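Tarnden Paper Crafts Evening Course
Handout 4: Building a Card from Three Colors
11 June 2018 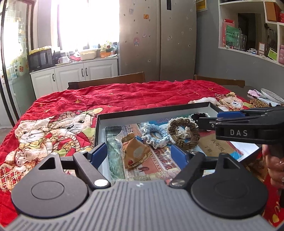 Tonight is color night, my favorite class of the whole course! We've spent the earlier classes on folding, scoring and getting adhesive to behave, and now we get to play with what goes on top. Before you open a single pad of paper, I'd like you to pick one color that will be the boss of your card. It doesn't have to be your favorite. Go looking for it in ordinary places: a scarf, a cereal box, a seed packet. A red quilted cloth on a kitchen table will do beautifully, and it hands you a stitched texture to borrow as well. Once you have your boss color, write its name at the top of your worksheet (make one up if you like) and don't change it until the card is finished.

The three jobs

Every color on a simple card has a job. I call them the boss, the helper and the pop.

The boss covers the most space. Usually it's your card base or your biggest mat.

The helper is quieter and sits next to the boss without arguing. With a strong red, try cream, oatmeal or a soft gray. With navy, try pale blue or kraft.

The pop is tiny. A ribbon knot, a row of dots, the center of a flower. If you can cover it with your thumb you've got about the right amount. Most of the cards that come back to me looking "busy" have too much pop, and the fix is nearly always to trim it down and glue it back on.

Quilting without a needle

This is the technique for tonight, and oh, it's a good one. We're going to make cardstock look padded and stitched.

Cut your panel to 4 inches by 4 inches from medium-weight cardstock. Very thin paper will tear at the score lines, so save that for the layers.

Mark light pencil ticks along all the edges, half an inch apart.

Score diagonal lines from tick to tick in one direction, then turn the panel and score the other way. You'll have a field of diamonds. Press firmly, but let the tool glide. Two gentle passes beat one hard one.

Flip the panel over. The raised side is your front.

Rub the raised lines very lightly with a fine sanding block. On white-core cardstock the lines turn pale and the diamonds jump right out at you! Solid-core cardstock won't do this, so ink the ridges with a soft sponge and a slightly darker shade of the same color.

Add "stitches" with a fine pen if you want them. Short dashes, uneven on purpose - a ruler makes them look printed.

A dab of pearl or a tiny brad where the lines cross is lovely, but please do every second crossing at most. I once did all of them on an Orholm sampler card and it went through the mail like a brick.

Paper notes

We'll be sharing the Vastley pad, which has 24 sheets in it, so take one sheet to start and come back for scraps. The scrap box is wonderful this term. More than 606 offcuts were in there at the last sort-out and plenty of them are big enough for a full mat.

If you're using the Bautista stamps, ink them with the helper color first and see how you feel. People reach for black straight away, and black is fine, but a dove gray or a warm brown looks so much softer against a quilted panel. Clean them with a damp cloth before they go back in the tin. No solvent cleaner on the clear ones, please, as it makes them cloudy and sticky.

Layering order

Card base first, then the helper mat, then the quilted panel, then your sentiment strip. Put foam squares under the sentiment only. If you lift the quilted panel as well, the ridges get lost and the whole card feels top-heavy. Dry-fit everything before you glue! Slide the sentiment around. Low and to the left is a nice place for it, and so is straight across the lower third.

For next class

Finish tonight's card and make a second one with the same three colors in different jobs. Let the pop be the boss this time. It may look awful at first, and I'd still love to see it, because the awful ones often turn into the best background papers.

Bring your bone folder, a craft knife with a fresh blade and one button you don't mind losing. We'll be starting closures, and the finished cards go into the September display, so sign the backs in pencil.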